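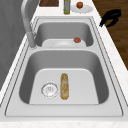

Kindholm, November

Topic: Bread goes hard in one day, where do you keep it?

crumb_keeper wrote:
Good evening to all. I moved to Kindholm in the spring and I buy my bread at the Raudsepp bakery, mostly white rolls and sometimes the long loaf. In Sillesdale, where I lived before, the same kind of bread stayed good until the second evening. Now it is hard on the next morning. The apartment has floor heating and the air is very dry from November on, so I suppose this is a part of the problem.

I have tried the paper bag, a cotton towel and a plastic bag. With paper the bread becomes hard. With plastic the crust becomes like leather and after a few days I find mold. My mother always kept bread in the refrigerator, but I have read that it is wrong. Please tell me what you do. I live alone, so I can't finish a loaf in one day.

seven_grain replied:
The refrigerator is the worst place for a white roll. Bread does not get stale only from losing water, the starch also changes, and in the cold it changes faster. I would choose the freezer. Cut the loaf on the day when you buy it, freeze the slices flat, and take out as many as you need. They go directly in the toaster.

oldoven replied:
I don't agree completely about the refrigerator. For toast it makes no difference to me, and in July it saves the bread from mold. My rye from Tular flour lives in there for a week and I have no complaint. But rye is another story, I admit it.

For rolls that are already hard you can do the water method. Hold the roll for a second under the cold tap, shake it, and put it in the oven at 200 degrees Celsius for nine minutes. The crust becomes crisp again and the inside is soft. You must eat it right away, because after an hour it will be harder than before.

crumb_keeper wrote:
Thank you both. I did not know the water method. Is it not too much water? I am afraid that I will get a porridge.

oldoven replied:
Only the crust should get wet. If the roll is cut open, keep the cut side away from the water. With a small roll you can also use your wet hands and rub it.

seven_grain replied:
I have never liked this trick. The oven must be heated for one roll, and with the price of electricity it is cheaper to buy a new one. A pan with a lid on a low flame gives nearly the same result, with a spoon of water at the side.

oldoven replied:
With a pan you get one burned side and one wet side. We can agree that we have different pans.

flourandsalt replied:
Nobody has mentioned the bread box yet. I have used one made of clay for years. The important thing is that it has small holes or that the lid is not tight. I wipe it with vinegar and let it dry with the lid off. Crumbs in the corners are where the mold begins.

Also let the bread cool fully before you put it away. Raudsepp sells it still warm in the morning, and if you close a warm loaf in any box, the steam has nowhere to go. I bake my own now, with a dough that stands 18 hours in a cool room, and it keeps much longer than bread made with a lot of yeast. It takes some planning, but very little work.

crumb_keeper wrote:
I would like to try the clay box, only the space is a question. My counter is short and the warm floor is not suitable. Can the box stand on an open shelf, or must it be in a closed cupboard? I have also a place above the stove, but I think it is too hot there.
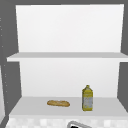 larder_light: An open shelf is fine if the sun does not come on it. I would worry more about the height. A clay box is heavy, and you will lift the lid every day, so put it where you can reach it with both hands. Mine was on the top shelf for one winter and I chipped the lid two times. Above the stove is a bad idea, you are right, there is heat and also steam.

flourandsalt replied:
I agree about the stove. Measure the height with the lid lifted, not only with the lid closed. I made this mistake and had to move a shelf board.

seven_grain replied:
I will still say freezer. A box gives you perhaps one more day in a dry apartment, and then you have hard bread in a nice box.

larder_light: For one person the freezer and the box work well together. Keep out what you will eat by tomorrow and freeze the rest in the first hour. Half of a long loaf is enough for me.

oldoven replied:
And hard bread is not a loss. Cut it in cubes, a little oil, in the oven until dry, and you have something for soup. I also grate it for meatballs. The crumbs keep in a jar for months if they are fully dry.

crumb_keeper wrote:
I have now tried the water method with one roll. I gave it too much water on the first side, but the second side was very good, and I ate it with butter standing in the kitchen. I have put half of the loaf in the freezer too. For the clay box I will look at the market in Sillesdale when I visit there next time. Does somebody know if the glazed inside is better, or the raw one?

flourandsalt replied:
Raw inside, glazed outside, if you can find it. The raw clay takes up some of the moisture. It needs more careful cleaning, though, and no dish soap, or your bread will taste of it.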